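Home | Boards | Village Life | New Posts | Search | Log in

Village Life > Halls, Greens and Grumbles

Hiring out the hall by the hour: are we charging too little?

Started by Samina Butt, August

samina_b
Evening all. I've been handed the bookings diary for our hall at Fluvham, mostly by being the last one to look at my shoes. Having read through it I'm a bit alarmed. Our hourly rate hasn't moved since before the new boiler, and the new boiler is already being called the old boiler. We took 1,687 pounds in hire last year and spent more than that on heating and the insurance together, before anybody so much as bought a mop.

The rate is the same for everyone. Toddlers, choir, the man who does the dog obedience, weddings. A wedding pays the same per hour as eleven people learning to crochet, and I've seen what a wedding does to a floor.

So: what do you lot charge, do you have different rates for locals, and how did you put the price up without being shouted at in the Co-op?

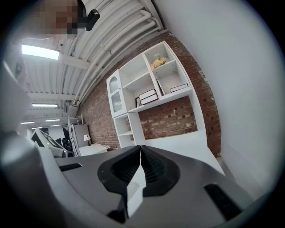 The other thing is the minimum booking. We don't have one. Someone hired us for half an hour in the spring, and the heating takes forty minutes to do anything, so they paid for the cold and we paid for the warm. I'd like a two-hour minimum but I'm told this will finish off the recorder group.

Mudguard
If half an hour's notice of a price rise finishes off a recorder group I would put the prices up twice.

More usefully, we have three rates. Regulars, one-offs, and parties. Parties pay double and leave a 200 pound deposit. We've only kept the deposit once, and that involved a foam machine.

pellamy
Double for parties is steep. You'll just send them all to the leisure centre, which has parking and a bar. Our hall did this and the Saturday evenings went dead for a year. I'd rather have a scuffed floor and the money.

Mudguard
We didn't lose a single one. People spending four figures on a marquee's worth of balloons don't blink at another sixty quid.

pellamy
Your village must be richer than mine.

Mudguard
It has a shop that sells only candles, so possibly.

minttu_e
Hello Samina. I did the diary at Clilside for six years before I escaped. The flat rate is the problem, more than the figure. Work out what the place costs you per hour with the lights and heating on. Ours came out far higher than people expected, and when I read it out at the AGM there was a long silence followed by someone asking about the biscuits.

After that we said regulars pay the cost, everyone else pays the cost and a half. You can defend that to anyone. What you can't defend is "it's always been that", though plenty of people will try.

Leave the minimum booking alone for the regulars. Bring it in for new hirers only. In three years the regulars will have changed over anyway and the recorder group can be left in peace to do whatever it is they do.

samina_b
Thank you Minttu, that is very sensible. How did you get the cost per hour? I've got the bills but they're in a carrier bag.

minttu_e
Tip the bag out. Add up everything that would still arrive if the hall stood empty (insurance, water standing charge, fire extinguisher man). Divide by the hours you were booked. Then add what it costs to heat for an hour, which you get by reading the meter before and after something dull. We were booked for 597 hours in my last year and I thought that was a lot until I saw how many hours there are in a year.

Old Tench
Going to be the awkward one. Halls are not supposed to make money. Ours was built by subscription so that people who hadn't got a big front room could have one between them. Every time someone gets hold of the diary they discover "cost recovery" and the next thing you know the lunch club is meeting in a porch.

samina_b
I do take the point, but at the moment we're subsidising a stag do so that the roof can leak on the lunch club.

Old Tench
Then charge the stag do. I've no quarrel with you fleecing a stag do.

Mudguard
So you agree with me.

Old Tench
I wouldn't go that far.

Hatpin74
Don't know if it helps but we moved the diary online last winter, using a thing called Pova. Before that it was a paper book on a string and whoever had the best rubber got the Friday. It takes the deposit automatically, which has stopped me having to ring people I was at school with and ask for money. Downsides: it sends everyone a cheerful reminder at six in the morning, and it lets people book the kitchen without the hall, so twice now we've had somebody making jam through a funeral tea.

pellamy
We looked at Pova and stuck with the book. The book doesn't need a password.

Hatpin74
The book was dropped in the tea urn.

pellamy
Ours is on a shorter string.

samina_b
Went through the carrier bag this afternoon. Once I'd taken out two Christmas cards and a warranty for a fridge we no longer own, it wasn't too bad. The cost per hour is nearly double what we charge. I've written it on a piece of card and I keep turning it face down.

Also found a letter from 74 people objecting to the last price rise. It was for 50p.

minttu_e
Keep the letter. It's worth seeing how many of them ever hired the hall. At Clilside our fiercest objector had not set foot in the place since a beetle drive in the eighties, and she'd left at half time.

GoodwifeOfFluvham
I can see who this is, Samina. I signed that letter and I'd sign it again. It wasn't the 50p, it was finding out from a notice that had been put up behind the badminton net.

samina_b
Fair enough, Jean. Where would you like the next one put?

GoodwifeOfFluvham
On the door. At eye height. Most of us are not seven foot.

Old Tench
I'm warming to Jean.

Mudguard
Something that hasn't come up: storage. Half our regulars were using our cupboards free of charge. The drama lot had a chaise longue in the disabled loo. We charge a small sum per shelf now and it's astonishing how much of it turned out to be rubbish nobody could part with until it cost them a pound a week.

samina_b
Oh, the cupboards. I opened one and shut it again. There's a harmonium in there, or the bottom half of one.

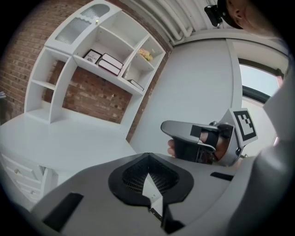 A couple of the hand-held grippers, one of them being held up.

Hatpin74
We did the shelf charge too and had the reverse trouble. Once they were paying, they felt they had rights. I had a very stiff email about damp from a man with one box of quoits.

pellamy
Was it damp?

Hatpin74
It was extremely damp. That isn't the point.

minttu_e
Put the storage in the hire agreement, one line, at owner's risk. And give a date for clearing anything without a name on it. Stick to the date. I once let it slide by a week for a puppet theatre and it was there when I left. I believe it's there now.

Samina, have you got a hire agreement? You haven't mentioned one.

samina_b
We've got a sheet that says please leave the hall as you would wish to find it. I've been thinking about that sentence a lot, given how some people must wish to find it.

minttu_e
I'll send you ours by private message. Change the name at the top. All the way through, mind, as there are a few. We borrowed it from another hall and for two years our hirers were solemnly promising not to damage the organ. We had no organ.

Old Tench
You should have charged for it.

samina_b
Plan so far, for shooting at: two rates as Minttu says, parties at the higher one plus a deposit, two-hour minimum for newcomers, shelves a pound a week, notice on the door at eye height. Lunch club stays as it is until the roof's done. Goes to the meeting next month.

pellamy
I still think you'll lose the parties.

Mudguard
She won't.

GoodwifeOfFluvham
Whose eye height are we using?

Page 1 of 1 | Back to Halls, Greens and Grumbles | Top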